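Progress report no. 2 – low-cost gripper trials
For: Floarea Bratu, Kekwood small grants
From: Wing-sze Tu
Jul 18, 2018

Hi Floarea,

We've had a good stretch since I last wrote! Both sets of fingers are printed, the first round of trials is done, and I have more opinions about servos than I ever wanted.

What we've been comparing

As you'll remember, the plan was to put two finger designs on the same printed arm and give them the same dull job. The Husau fingers are the plain flat ones. The Nillden fingers are a bit longer and have a shallow curve (King-fai drew them up, and then redrew them when the first pair snapped at the screw hole). Each set got 30 tries at picking up a cube and dropping it in a box. Husau missed 8. Nillden missed 2, and both of those were early on, before we slowed the wrist down.

So Nillden is ahead, but I don't want to oversell it. King-fai thinks some of the Husau misses came from a tired wrist servo, and he may be right – we swapped it halfway through. I'd like to run the flat fingers again with the new servo before anyone picks a winner.

Where it's still rough

Speed, mostly. The arm is steady when it creeps along and gets shaky when we ask it to hurry. Pak-hei has been trying different settings on the controller side and has it moving more smoothly, though stopping is still a bit of a lurch. The photo has the green cube on its way, with the gripper going fast enough to blur.

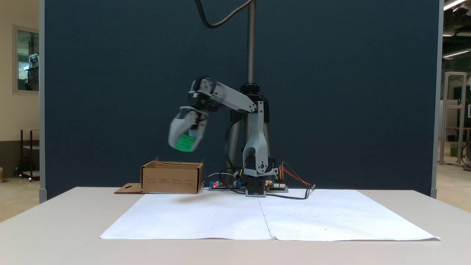

Money and what's next

We've spent 33 percent of the parts budget, mainly on servos and filament. Next up is the Husau rerun, then softer objects, and I'd love to have the full comparison written up by November. Come by and see it run if you're nearby!

Wing-sze

Contact: Wing-sze Tu, Fung Workshop | Back to top
This site uses cookies. By continuing to browse you accept our cookie policy.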